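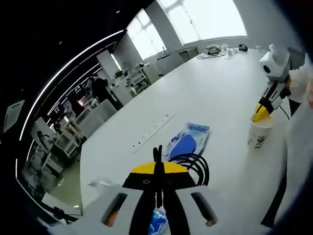 Allik Handheld Gripper - Demonstration Visits

Product code: Allik 784
Type: two-finger handheld gripper for recording demonstrations
Supplied by: Jilano
Visits: by appointment, Siqueira building, second floor

Overview

The Allik is a gripper you hold and work by hand. An operator picks up, moves and sets down everyday objects, and the recorded motion is used to train a robot arm with the same fingers. It is sold singly or as a matched pair for two-handed work. Most buyers ask to handle one before ordering, and we run demonstration visits at our workroom for that purpose.

The next open day is January 11, 2026. Private visits can be booked through the rest of January.

What happens on a visit

A visit lasts 58 minutes and takes up to six people. The group works at the long white table by the windows, where the staff do their own recording on other days. There is no slide presentation. Simone Moura, who runs the demonstrations, picks up a gripper and does a task, then hands it over.

The usual first task is putting a small object into a paper cup. It sounds easy, and most people miss the cup or knock it over on their first few tries. The fingers close in a straight line and have no give at the wrist, so you have to turn your whole forearm to get the angle. After ten minutes or so, most visitors have the hang of it.

The second task uses soft packaging: snack bags, pouches, wrapped items. These slide and fold when pinched and are a fair test of the fingertips. Visitors are welcome to bring their own products. Please keep them under 40 ounces each and nothing with an open blade.

The last part of the visit is playback. You see your own recordings on a screen, with the finger opening plotted underneath, and Simone goes through which ones she would keep and which she would throw out. Bring questions about your own setup to this part. Groups from packing and food service companies tend to spend most of their time here.

Main features

Body: white plastic, slotted on both sides
Fingers: black, two
Connection: cable
Handedness: left or right, no adjustment needed
Use: single or paired
Finger pads: replaceable, sold in packs of 6

Notes on use

The cable should be kept to the outside of the working hand. If two people are recording at the same table, agree first on who reaches across whom - tangled cables are the most common cause of a spoiled recording.

Wipe the fingertips between tasks, particularly after handling anything oily. Worn pads should be changed in pairs.

Strong daylight can affect the recordings. Our room has large windows and we work with them uncovered, and visitors can compare results from both sides of the table. If your site has direct sun on the work surface, mention it when you book.

Software

Recordings are stored and reviewed in Drultetti, which comes with every gripper. One license covers one workstation. Additional licenses are available from Jilano on request. Files can be exported for use in other programs, and the export settings are explained during the visit.

Booking and ordering

Visits are free. Send the number of people, a preferred date and a line or two about what you want to pick up. We reply with a time and directions to the Siqueira building. Parking is at the rear, and the freight elevator can be used for heavy sample boxes.

Grippers are not sold on the day. Quotes are sent afterward by email and stay valid through the end of the following month. Loan units are available to groups that have attended a visit - ask Simone for the loan form before you leave.

Related items: finger pads, spare cable, paired carrying case, Drultetti additional license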